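The buyer for Trorance, a toy store in Riltville, has heard the pitch before. Play kitchens teach sharing, they teach cooking, they last for years.

"Maybe," she says. "I sold 277 of them last year and mostly I hear about lost pieces." 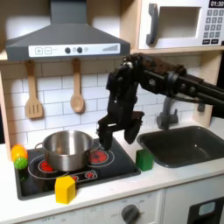
A steel pot on the printed burners of a play kitchen, with toy blocks close by.

She likes a metal pot – "it sounds right when you bang it" – but doubts the printed coils matter to anyone under five. Blocks do fine as soup, she says.

Would she pay more for tile on the backsplash? "Parents would. I'd want to see a kid care first."

She has ordered 50 for February.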